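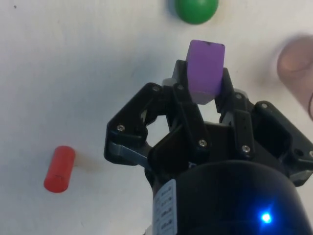
*The purple cube, with the green ball and the red cylinder.*

Rodel Manalo had been told to clear the house on Vorkoner Street by the end of June, and he had got as far as the toys.

They were in a biscuit tin at the back of the airing cupboard. His mother had written BANEO on the lid in biro, the name of the village they had left when he was three. He carried the tin down to the dining room, where the white cloth was still on the table, and tipped it out.

The green ball rolled and he stopped it with his hand. He remembered the red cylinder as a chimney. The purple cube had been a house, and later a shop, and for one whole winter it was the bank, run by his sister, who charged him buttons for everything.

He rang her.

"I've found the shapes," he said.

"Is the bank there?"

"Yes."

"It's mine, then. You owed 102 buttons."

"I paid you back."

"You paid me 2," she said. "I've got it written down somewhere."

He said he would post it. She said not to be daft, she would come over for it – and did he still have the basket? They used to keep everything in the basket.

He found it on top of the wardrobe with a scarf in it, shook it out and put it on the table. 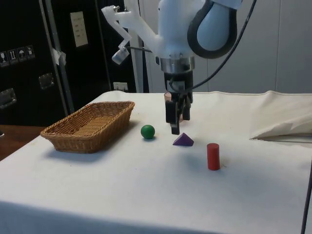 It was smaller than he had thought. As a boy he had got both feet in and called it the Vurkov ferry, and Mrs Sarmiento from next door had bought a ticket and stood beside him on the carpet for the crossing. It had taken most of an afternoon. She had brought her own sandwiches.

He pushed the ball a little nearer to the basket and left it there. The purple pyramid he could not place at all. He would have to ask about that.

Then he went to put the kettle on and look for a jar of buttons.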